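Work and Automation, Unit 7: The Operator's Desk
Course handout, November 2, 2025

This unit considers what happens to a job when part of it passes to a machine and the remainder stays with the person who used to do all of it. The required reading is the Kekana report, sections 1 through 3. Students should come to the seminar having read it in full. 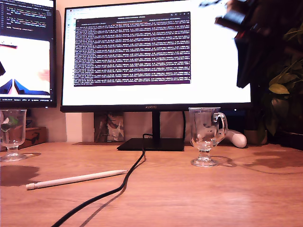 Hortensia Huanca
Senior Lecturer, Department of Labor Studies, Jamville

Much of the writing on automation assumes a factory floor. A growing share of the work is done at a desk, where a person reads program output on a monitor while an arm operates within reach. The skills involved are partly clerical and partly technical, and existing job grades seldom cover both.

At Drirnero, 24 employees moved from manual sorting to robot supervision in June. Interviews conducted by Palesa Potgieter record three changes. Physical strain fell. Periods of waiting grew longer, and staff found them tiring in a different way. Responsibility for errors became harder to assign, as the written procedures still named the sorter and made no mention of the supervisor.

Pay is a separate question. Drirnero kept its former grades for 10 months while new ones were negotiated. Students should compare this with the Grarkeck agreement, which set a supervision allowance before any equipment was installed.
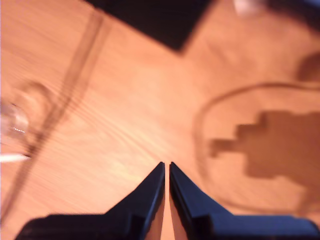 Figure 2. Gripper fingers over a wooden work surface.

Close work of this kind also raises the matter of shared space. Procedures should state who may reach into the work area, and when, and who has authority to stop the arm.

For the seminar, prepare one page on a job you know well. Identify the tasks that could be transferred, the tasks that would remain, and the training required. Submit it to Gert Venter before the session.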